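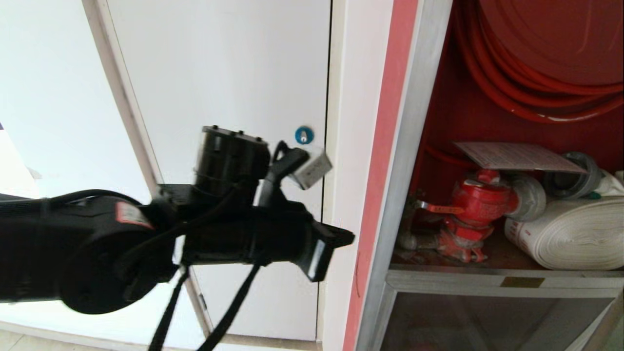

The concert film *Avolora*, recorded over two nights at the Thevar theatre and edited by Ona Butkienė, has been transferred again from the original camera negative. The new version runs 49 minutes in its first part and 38 in its second, with the interval removed. Most of the sketches use very little scenery. "The Meter Reader", which closes the first part, needs a chair, a torch and a door that will not open. Any plain white door with a round blue lock and a silver keyhole would do for it, and touring versions of the sketch have been staged with less. In the film the door is a painted flat on a braced frame, and the lock is drawn on.

The transfer was made by Sondemis between the end of the last tour and May. The negative was cleaned, scanned and graded shot by shot. The second night had been filmed on a different stock, so the two sets of reels do not match in contrast. Earlier releases dealt with this by darkening the whole film, which hid the back row of the chorus in the opening number. The new grade treats each night separately and the chorus can be seen throughout.

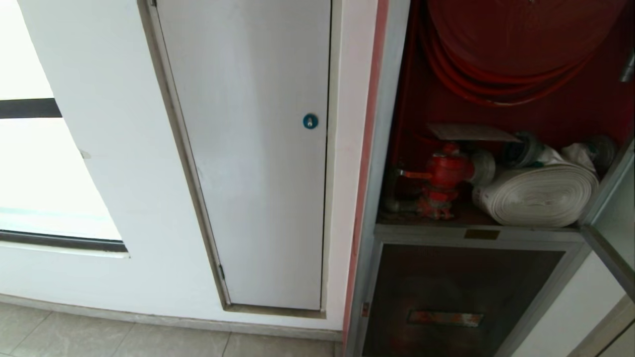

*White access door, grey metal frame, round blue lock.*

Sound was a larger job. The first release carried a mono mix in which audience laughter was raised between lines and cut during them. The cuts can be heard on headphones as short drops in room noise. Iman Chraibi, who prepared the new mix, went back to the separate stage and audience tracks and left the laughter at its recorded level. Two lines in "The Meter Reader" are now partly covered by it. Subtitles are supplied for both.

The audience track from the first night has a hum from the lighting dimmers. It has been reduced and can still be heard in the quiet part of the monologue, before the band comes in. 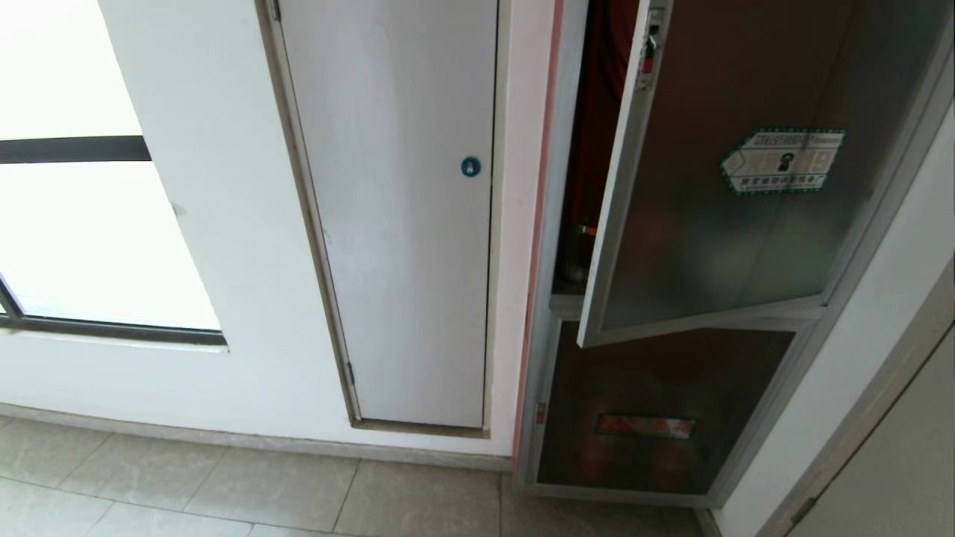

Running order follows the stage show, with one exception. "Lost Umbrella" was moved to the second part in the first release to cover a reel change. It now returns to its place after the opening number. The filmed insert between "Ferry Times" and the finale is unchanged, as no better source for it has been found.

Verton will issue the film on disc in an edition of 2,000 copies. The booklet gives the full cast, the running order for both nights and a list of which takes come from which performance. A single screening is planned at the Thevar, which seats 437, on August 23, 2026. The screening copy has the new sound mix and no interval. Subtitles will be shown.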